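Frequently asked questions

I get the same things asked over the phone most weeks, so I've put the answers in one place. I'm Gladys Kombo and I run the flooring side of the shop in Trinbridge, mostly wool and wool-mix carpets with some sisal. If yours isn't covered, ring me or pop in, the kettle's usually on.

Do you charge for measuring up?

No. Either I come out or Oduor does, and it takes less than an hour for a normal house. We do Trinbridge and Bikport as a matter of course, and if you're further out than that just ask and we'll see what we can do. If you've already measured it yourself, brilliant, bring the numbers in and I can give you a rough price there and then. We'll still want to measure it ourselves before we cut anything! I once had a lovely couple give me their bay window in feet and the rest of the room in metres.

Is wool really worth the extra?

Depends on the room, and how long you're staying. In a lounge or on the stairs I'd say yes, nearly every time. It springs back under furniture better than polypropylene does, and it still looks decent years down the line. In a spare room that gets used at Christmas I'd save your money and have a nice man-made twist. I've got wool in my own hall and polypropylene in the box room, so I do practise what I preach.

What's the difference between a twist, a loop and a velvet?

A twist has its tufts cut and twisted tight, so it hides footprints and hoover marks. A loop isn't cut at all, so you get that knobbly, chunky look (gorgeous, but cats love to get their claws in it). Velvet is cut short and smooth and shows every single footprint – some people love that and some people ring me in a panic thinking it's faulty. It isn't, it's called shading and velvets do it.

My new carpet is shedding. Should I be worried?

Not a bit. All new wool carpet sheds, and it can go on for weeks, sometimes a couple of months. It's just loose short fibres left over from when the yarn was spun. Hoover it gently and regularly, and if you've got a loop pile turn the beater bar off. If you see a long thread sticking up, please don't pull it. Snip it level with sharp scissors and carry on with your day.

Which underlay should I have?

People spend ages choosing a colour and then want the cheapest underlay going, and it drives me up the wall. For bedrooms, a decent thick foam is lovely underfoot. For stairs and halls you want something thinner and firmer, so the carpet doesn't flex on the edge of each step. If you have underfloor heating, tell me before you fall in love with anything, as the carpet and underlay need to be low tog between them. I'll add it up for you.

Can I reuse my old underlay?

You can, but I'd really rather you didn't. It will have flattened where people walk and stayed springy where they don't, and the new carpet will copy those bumps faithfully.

Do I need to move the furniture?

Please, if you can. The fitters will shift a sofa or a bed frame for a small charge if you let me know when you book, but they won't move anything with glass in it, plumbed-in machines, pianos or fish tanks. Empty the drawers and the bottoms of the wardrobes as well. Computers and tellies need unplugging before they arrive, which is normally at half past eight.

Who does the fitting?

Salim Mosoti does most of it and has done since I opened. Nyokabi Mbwambo does the stairs and all the fiddly stuff, runners especially. Both of them fit for us all year round, so if something needs tweaking afterwards you get the same face back at your door. That's free for the first year, by the way, whether it's a bar come loose or a join you're not happy with.

My doors won't close over the new carpet. Do you trim them?

The fitters don't trim doors, sorry. We pass those jobs to Emmanuel Minja, a joiner here in town, and you pay him directly. He likes to come after the carpet's down so he can see exactly how much to take off.

How far ahead do I need to book?

For carpet we hold in stock, normally about a fortnight. If it's being ordered in, allow longer and I'll tell you the date the mill gives me. September fills up very fast, with everybody back from their holidays and suddenly noticing the state of the landing, so if you want it done before the autumn get in touch in the summer.

How much do you hold in stock?

The samples wall has 164 colours on it at the moment, across all the ranges, but most of those are cut to order. The rolls in the back are mainly neutrals, greys and a couple of greens. The McIntyre twist is my best seller by miles and I always try to have that in. Flallberg is our loop range, and it's order only.
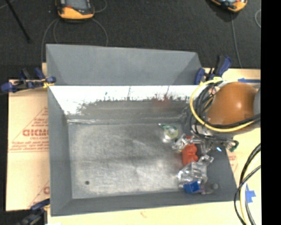 You can borrow samples, too. I take a £2 deposit on each one and you get it back when the sample comes back. Do look at them at home, in the daytime and then again with the lamps on, and put them flat on the floor where they're going to live. Colours held up against a wall look much lighter.

Do you sell remnants?

Yes, and they go quickly. They're roll ends from the stock carpets, priced on the label, and they're first come first served. I can hold one until closing time if you ring, but not overnight. Bring your room size with you, and add a bit on each side for trimming.

Can you edge a remnant to make a rug?

We can! Whipping is the cheaper finish and cotton taping is the smarter one. It's priced by the metre all the way round. Leave it with me for a week or so.

Someone's spilt red wine. What do I do?

Blot, don't rub. Use a white cloth or plain kitchen roll, work from the outside in, and keep going with a clean bit each time. Then a little lukewarm water, and blot again. Please don't put salt on it, or white wine, or that stuff from under the sink with bleach in. If it's still there once it has dried, ring me and I'll give you the number of a proper carpet cleaner.

How do I pay?

A deposit of £200 when you order, or the full amount if it comes to less than that, and the rest the day before fitting. Card or bank transfer is best. On orders of more than £900 you can split the balance over three months with no interest, just ask me for the form.

Can I cancel?

If we haven't cut it or ordered it, yes, and you get the whole deposit back. Once it's been cut to your room I can't put it back on the roll, so I'd have to charge for the carpet. I'll always phone you before anything gets cut, so there's a last chance to change your mind about the colour.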